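Does "kills 99 percent of germs" mean what you think?

You have seen it on spray bottles and wipes. It sounds like almost every germ in your kitchen is about to drop dead. I'm not so sure, and you shouldn't be either until you've asked a few questions.

Start with this one: which germs? A company picks the germs for its test. There are thousands of kinds. Vemetti, a spray sold in Beswood, was tested on 3 of them. What happened to the others? The label doesn't say.

Next: where was the test? Labs often use a smooth, clean plate. A kitchen counter has crumbs and dried juice on it, and germs can hide under those.
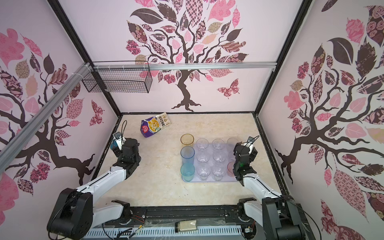 Then there's time. Turn the bottle around and read the tiny print. Many sprays have to sit on the counter for minutes before you wipe. Vemetti says 96 seconds. Try counting that out loud. Most people squirt, wipe and walk off.

And what about the ones left over? If you begin with 460 germs and lose 99 out of every 100, you still have 4 or 5. Some germs can split in two every half hour or so when they have food and warmth. By tomorrow that's a crowd again.

Does that make cleaning a waste of time? No. Soap and water lift off grease and carry lots of germs away with it, and washing your hands before you eat is still a very good idea. Just be careful with big numbers on small bottles.

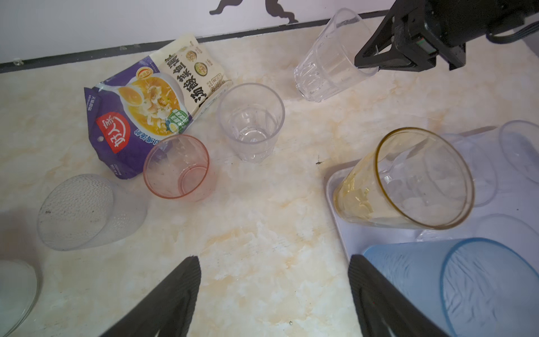 Yap writes that the spray at home smells like lemons, so it must be working. Sorry, but a smell is only a smell. You could put lemon in plain water and the germs wouldn't mind much.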